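Section 3: Setting Up Online Booking for Your Salon

This is the fun part! Once your Nunmont booking page is live, clients can grab a cut or color appointment at midnight in their pajamas, and you'll find it on your screen when you open.

Before you start, have your service menu handy, along with the hours for each stylist.

1. Log in at the front desk computer and open Settings, then Booking Page.

2. Tap Add Service. Type the name the way your clients say it ("root touch-up" beats "single-process regrowth" every time).

3. Enter the length of the service. For color, fill in both boxes, Hands-On and Processing. Nunmont opens up the processing time so you can fit in a bang trim or a quick blowout — a lovely little feature on a busy Thursday.

4. Choose which stylists offer the service and save. Repeat for the rest of your menu. The page holds up to 500 services, so go ahead and list every braid and updo you love doing.

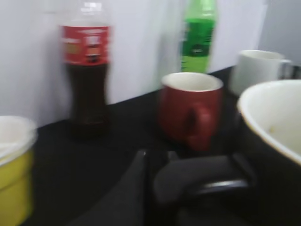

5. Open Stylist Hours and set the start, end and break for each chair. A stylist with no hours entered won't show up on the page at all.

6. Under Reminders, pick when texts go out. We start everyone at 2 days ahead.

7. Tap Preview, book yourself a pretend haircut, then cancel it. If both texts reach your phone, tap Publish!

Note: Clients with more than 13 visits get a Regular badge next to their name. You can rename it or turn it off under Client Labels.

Caution: Changing the length of a service does not move appointments already on the book. Check the coming week for overlaps after any change.

Caution: Deleting a stylist also deletes their color formulas. Export the formulas first — see Section 4, Client Cards.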